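지역 정부에 기록 공개 청구하는 법 (바크데일 거리 카메라 문서를 받아낸 순서 그대로)

분류: 시민의 권리, 감시와 사생활

지난 글에서 Gurneter 거리에 새로 달린 카메라 이야기를 했더니 댓글이랑 메일로 같은 걸 많이들 물어보시더라고요. 그 계약서는 어디서 났느냐, 누가 흘려준 거냐, 나도 받을 수 있느냐. 흘려준 사람 없고요, 그냥 시에 달라고 해서 받았어요! 종이 한 장 써서 냈고, 기다렸고, 한 번 거절당했고, 다시 써서 받았습니다. 받은 문서가 전부 117쪽인데 그중에 쓸 만한 건 솔직히 얼마 안 돼요. 그래도 그 얼마 안 되는 걸로 지난 글이 나왔으니까요.

오늘은 그 과정을 처음부터 적어볼게요. 저는 바크데일(Barkdale)에 살고 있어서 바크데일 시청 기준으로 씁니다. 다른 동네는 양식 이름이나 창구가 다를 텐데, 요령은 꽤 비슷할 거예요. 저는 법을 공부한 사람이 아니고 그냥 궁금한 걸 못 참는 주민이라서요, 소송까지 생각하시는 분은 이 글만 믿지 마시고 변호사랑 이야기하세요.

먼저, 뭘 받고 싶은지부터

제가 처음에 제일 크게 실수한 부분이 여기예요. 첫 청구서에 이렇게 썼거든요. "거리 감시카메라에 관한 모든 자료를 공개해 주십시오." 쓰면서 얼마나 뿌듯했는지 몰라요. 모든 자료! 다 내놔라! 그런데 돌아온 답은 한 줄이었습니다. 청구 내용이 특정되지 않아 처리할 수 없다고요.

기록 담당 부서에는 "카메라에 관한 모든 것"이라는 서랍이 없어요. 거기 있는 건 계약서, 납품 확인서, 회의록, 부서끼리 주고받은 메일, 운영 지침, 이런 이름이 붙은 문서들이에요. 그러니까 우리도 문서 이름으로 말해야 합니다. 정확한 제목을 몰라도 괜찮고, 종류만 맞아도 훨씬 잘 찾아줘요.

저는 두 번째 청구서를 이렇게 바꿨어요.

시와 Carnis 사이에 체결된 영상장비 설치 및 유지보수 계약서, 부속서 포함.
Gurneter 거리 설치 위치를 결정한 회의의 회의록과 첨부 자료.
녹화 영상의 보관 기간과 열람 권한을 정한 내부 지침.

딱 3가지죠. 더 적고 싶은 마음이 굴뚝같았는데 참았어요. 항목이 많아지면 담당자가 여러 부서에 나눠 보내야 하고, 그중 제일 느린 부서에 맞춰서 전부 늦어지더라고요. 급한 게 있으면 그것만 따로 한 장 쓰세요.

업체 이름은 어떻게 알았냐면, 그건 시의회 예산서에 나와 있었어요. 예산서는 청구할 필요도 없이 도서관 열람실에 꽂혀 있습니다. 검색도 안 되는 종이 책자라 좀 지루하긴 한데(저는 커피를 들고 갔다가 입구에서 제지당했어요, 음료 반입 금지래요) 이미 공개된 데서 이름 하나만 건져도 청구서가 확 구체적으로 변해요. 이름이 들어간 청구서는 "특정되지 않았다"고 돌려보내기가 어렵잖아요. 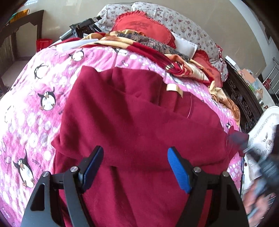 청구서에 왜 그 문서가 필요한지 이유를 꼭 써야 하나요?

이유 칸은 비워두어도 접수가 됩니다. 바크데일 양식에는 "청구 목적"이라는 칸이 있지만 선택 항목이고, 창구에서 물어보더라도 대답할 의무는 없어요. 다만 수수료 감면을 신청할 때는 공익 목적이라는 점을 따로 설명해야 합니다.

저는 처음엔 이유 칸에 구구절절 썼어요. 사생활이 어떻고 시민의 자유가 어떻고... 지금 다시 읽으면 좀 부끄러워요. 쓰고 싶으면 쓰세요, 말리지 않습니다. 그런데 담당 직원은 정책을 결정한 사람이 아니고 서류를 찾는 사람이에요. 그분한테 항의문을 읽히는 건 좀 미안한 일이기도 하고, 정작 필요한 항목이 글 사이에 묻혀버려요. 주장은 블로그에 쓰고 청구서는 건조하게. 저는 그렇게 나눴더니 마음도 편하더라고요.

기간을 꼭 적으세요

문서 종류 다음으로 중요한 게 기간이에요. "계약 체결일부터 이 청구서 접수일까지"처럼 시작과 끝을 박아두세요. 끝을 안 적으면 담당자가 자기 편한 데서 끊을 수 있어요. 제 경우에도 회의록이 중간까지만 와서 왜 그런가 봤더니, 제가 종료 시점을 안 써놨던 거예요. 그래서 같은 항목을 또 청구했습니다. 시간 아까워라.

메일을 청구할 때는 여기에 검색어도 같이 적어주면 좋아요. 부서 이름, 기간, 검색어. 예를 들면 "도로안전과 메일함에서 'Carnis' 또는 'Gurneter'가 들어간 메일"이라고요. 한글 표기랑 영문 표기가 섞여 있을 것 같으면 다 적으세요. 저는 영문만 적었다가 한글로 쓴 메일을 통째로 놓쳤던 적이 있어요.

내는 방법

직접 창구에 가도 되고 우편도 되고 온라인도 됩니다. 저는 온라인을 제일 많이 써요. Politis라는 사이트에서 양식을 고르고 내용을 붙여 넣으면 해당 부서로 넘어가고, 접수번호가 메일로 와요. 화면이 좀 옛날 느낌이고 가끔 글을 다 썼는데 로그아웃이 돼 있어서 날아갑니다. 그러니 꼭 메모장에 먼저 쓰고 붙여 넣으세요. 저처럼 밤에 쓰다가 전부 날리고 이불 차지 마시고요!

접수번호는 무조건 저장! 나중에 전화할 때 이 번호가 없으면 이름, 주소, 날짜를 다 불러줘야 하고 그래도 못 찾을 때가 있어요. 저는 폴더 이름을 아예 접수번호로 만들어 놓고 청구서 사본, 답변, 통화 메모를 다 거기에 넣습니다. 통화 메모라고 해봐야 "오전에 전화, 아직 검토 중이라고 함" 이런 거예요. 그런데 이의신청할 때 이 메모가 꽤 든든해요.

창구에 직접 가는 분들은 사본을 한 부 더 가져가서 접수 도장을 받아 오세요. 도장 찍어 달라고 하면 다 찍어줍니다. 시청 별관 기록 창구는 점심시간에 닫으니까 오전에 가는 게 좋고요.

수수료

청구 자체는 무료인데 복사비가 붙어요. 전자파일로 달라고 쓰면 대부분 복사비가 없습니다. 이걸 안 쓰면 기본이 종이예요. 제가 처음에 이걸 몰라서 종이로 받을 뻔했는데, 금액 안내가 왔을 때 전자파일로 바꿔 달라고 답장했더니 그냥 바꿔주더라고요. 그러니 이미 종이로 신청하신 분도 돈 내기 전에 한번 물어보세요.

파일로 받을 때는 "검색 가능한 원본 형식으로"라고 덧붙이세요. 안 그러면 인쇄해서 다시 스캔한 걸 보내주기도 해요. 삐딱하게 스캔된 표를 눈으로 옮겨 적는 작업, 저는 한 번 해봤는데 다시는 하고 싶지 않아요. 예산표 같은 건 스프레드시트로 달라고 콕 집어서 쓰시고요. 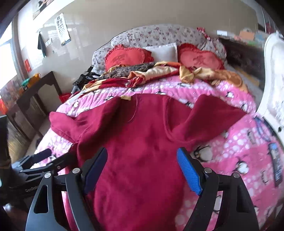 그리고 수수료 안내문이 오면 답장 기한을 보세요. 기한 안에 답을 안 하면 청구를 취소한 걸로 처리해버려요. 제 첫 청구 때 안내문이 스팸함에 들어가 있어서 정말 간발의 차이로 살렸거든요. 시청에서 오는 메일 주소를 미리 연락처에 등록해 두면 이런 일이 덜 생깁니다.

기다리는 동안

저는 40일 걸렸어요. 중간에 연장 통지가 한 번 왔고요. 연장 통지에는 이유가 적혀 있어야 하는데 제 건 "검토에 시간이 필요함"이라고만 돼 있어서, 어느 항목이 늦어지는지 알려 달라고 답장했어요. 그랬더니 계약서는 업체 의견을 듣는 중이고 나머지는 준비가 됐다는 거예요. 그럼 준비된 것부터 주세요, 했더니 회의록이랑 지침이 바로 왔습니다. 이거 정말 꿀팁이에요. 먼저 되는 것부터 달라고 하기! 말 안 하면 다 모일 때까지 들고 있더라고요.

전화할 때는 친절하게 하세요. 화가 나는 건 저도 알죠. 시민 세금으로 카메라를 달아놓고 어디를 찍는지도 안 알려주는데 속이 안 터지겠어요? 그래도 전화를 받는 분이랑 싸워봐야 문서가 빨리 오지는 않아요. 저는 통화 끝에 항상 "그럼 다음 주쯤 다시 여쭤볼게요" 하고 끊고, 진짜로 다시 전화했어요. 까먹지 않는 사람이라는 걸 알려주는 거죠.

거절당했을 때

거절 통지가 오면 일단 어떤 조항을 근거로 들었는지 보세요. 근거 조항이 아예 없으면 그것만으로도 이의신청할 거리가 됩니다. 제 경우 계약서가 "업체의 영업상 비밀"이라는 이유로 통째로 비공개였어요. 그런데 계약서 전체가 비밀일 수는 없잖아요? 계약 기간, 총액, 보관 책임이 누구한테 있는지, 이런 게 무슨 영업 비밀이에요.

그래서 이의신청서에 부분 공개를 요구했어요. 문장은 대충 이랬습니다.

"비공개 사유에 해당하는 부분이 있다면 그 부분만 가리고 나머지를 공개해 주시기 바랍니다. 가린 부분마다 근거 조항을 표시해 주시기 바랍니다."

여기서 두 번째 문장이 중요해요. 가린 데마다 이유를 달아야 하면 가리는 쪽도 한 번 더 생각하게 되거든요. 제가 받은 계약서는 단가표가 새까맣게 칠해져 있었지만 보관 기간 조항은 멀쩡하게 살아 있었어요. 제가 알고 싶었던 게 바로 그거였고요. (내부 지침에는 짧게 적혀 있는데 계약서에는 더 길게 돼 있는 걸 보고 저는 소리를 질렀습니다. 그 얘기는 지난 글에 있어요.)

이의신청 기한은 거절 통지서 맨 밑에 작은 글씨로 있습니다. 기한이 지나면 처음부터 다시 청구해야 하니까 통지서를 받은 날 바로 달력에 적어두세요. 이의신청서는 길 필요가 없어요. 제 건 2쪽이었는데 그것도 반은 원래 청구 내용을 옮겨 적은 거였어요.

받은 다음에 할 일

문서를 받으면 원본은 손대지 말고 따로 보관하고, 사본에다 표시하고 메모하세요. 블로그에 올릴 때는 개인 전화번호나 집 주소가 남아 있는지 꼭 훑어보시고요. 시에서 가리고 보내준다고는 하는데 빠뜨린 게 있어요. 저도 회의 참석자 휴대전화 번호가 그대로 남아 있는 걸 발견해서 제가 가리고 올렸습니다. 감시당하기 싫다고 쓰는 글에서 남의 번호를 뿌리면 안 되죠.

읽을 때는 본문보다 부속서랑 첨부 목록을 먼저 보세요. 목록에는 있는데 파일은 안 온 게 꼭 하나씩 나와요. 그러면 그 제목을 그대로 베껴서 다음 청구서를 쓰면 됩니다. 정확한 제목으로 청구하니까 답이 훨씬 빨라요. 저는 이렇게 해서 "설치 위치 변경 요청서"라는 게 있다는 걸 알았고 지금 그걸 기다리는 중이에요.

그리고 요약해서 올릴 때는 쪽수를 적어주세요. 읽는 분들이 직접 찾아볼 수 있게요. 제 글이 틀렸다고 지적해 주신 분이 계셨는데 쪽수를 적어놓은 덕분에 금방 확인하고 고쳤어요. 제가 임대 기간이랑 보증 기간을 헷갈렸더라고요. 감사합니다!

그대로 베껴 쓰셔도 되는 청구서

마지막으로 제가 쓰는 틀을 붙여둘게요. 괄호 안만 바꾸시면 됩니다.

받는 곳: (시청 이름) 기록 담당 부서
다음 문서의 공개를 청구합니다.
(문서 종류와 관련 업체 또는 부서 이름)
대상 기간: (시작)부터 이 청구서 접수일까지
공개 형식: 검색 가능한 전자파일, 표는 스프레드시트 원본
일부가 비공개 대상이면 해당 부분만 가리고 근거 조항을 표시해 주시기 바랍니다.
준비되는 문서부터 먼저 보내주시기 바랍니다.
수수료가 발생하면 처리 전에 금액을 알려주시기 바랍니다.
(이름, 연락처)

바크데일 말고 다른 데 사시는 분들 중에 해보신 분 계시면 양식이 어떻게 다른지 댓글로 알려주세요. 모이면 지역별로 정리해서 따로 올려볼게요. 위치 변경 요청서는 12월 안에는 온다고 했으니 오면 바로 올리겠습니다.

이 글은 시민의 권리, 감시와 사생활에 올라온 글입니다. 댓글 남기기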